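Grip pads, take four

June 3, 2024

The new fingers are on! I've been putting this off for weeks because the old ones sort of worked, and sort of working is a dangerous place to be with a gripper. They'd pick up a wood block all day long. Give them a little spur gear and the thing would squirt out sideways and roll off under the bench (I own a magnet on a stick now, which didn't help as much as I'd hoped).

So Darcy Pelletier and I sat down at the Westville shop with a pot of coffee and redrew them from scratch. The slot through the body got longer, and that lets the finger give a tiny bit when it closes. The tips are narrower too, so they can get in next to a part without bumping its neighbor. Each print takes up to 4 hours, and I ruined two of them by being impatient with the bed - my own fault, I know better.

The pads are my favorite part. We tried plain rubber and then a softer foam, and both picked up so much lint that they were useless in a day. The speckled stuff we're on now is much grittier and I love it. It went on with contact cement, clamped overnight.

Software side: Uto (that's our control program, named after Darcy's old cat) now has a separate "approach" step. It comes in wide open, stops, checks where the gear is between the tips, and only then closes. Motor limit is set at 790 out of 2,000, and I want to go lower once I trust it more. Gears have teeth and I'd like them to keep them. 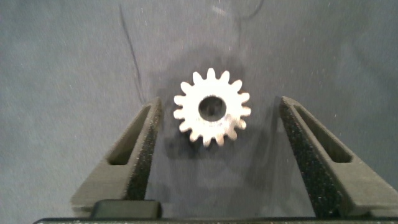
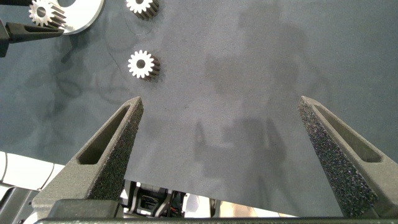
Fingers open in both, gears on the gray work surface.

Todus Robot Club - Westville Shared Workshop

Next job is the centering. In the first shot the gear is sitting closer to the left finger than the right, and I'd like Uto to shift over before it squeezes. Đỗ has an idea for doing it with the camera alone, so we're going to try that before July. I also need to print a spare pair of fingers, and buy more contact cement.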